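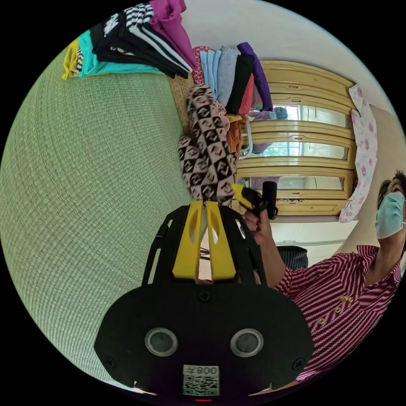 Folding is the task I keep getting asked about, usually by people who hope it means a machine will do theirs. What we collect for Ikico is examples: a person picks up a cloth with a pair of grippers, over and over, and the learning system gets the lot. It likes variety, so stripes, plain teal and a diamond print between two yellow fingers all count as education. My mother would call it a pile of washing.

Haris Perić, who plans our sessions, wanted 144 examples per home. I said fine, having never squeezed a handle 144 times. Around the ninetieth you start to admire your own thumbs. We now do it in 6 blocks, with tea.
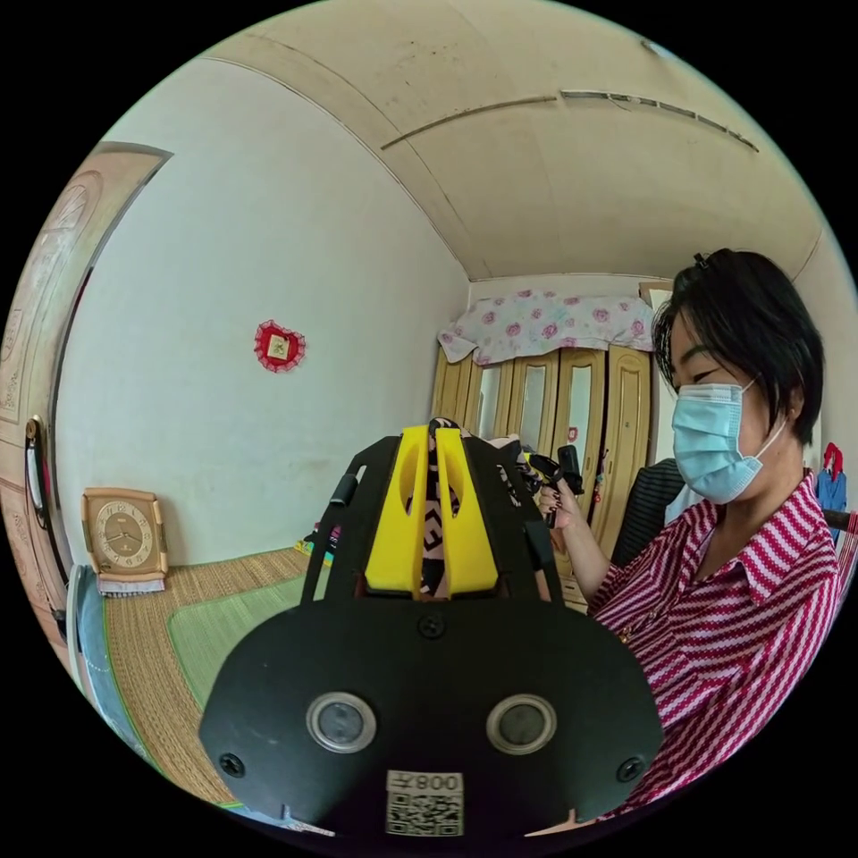 The other thing I got wrong was tidiness. For the first 9 homes I asked people to clear up beforehand, and Albane Collet sent back a note saying the data looked like a hotel. She wanted rooms with things in them. So the clocks and ornaments stay, and so do the mats.

Fumbled grabs stay in as well, labelled as fumbles. I have contributed generously to that category. Next up is towels, in December.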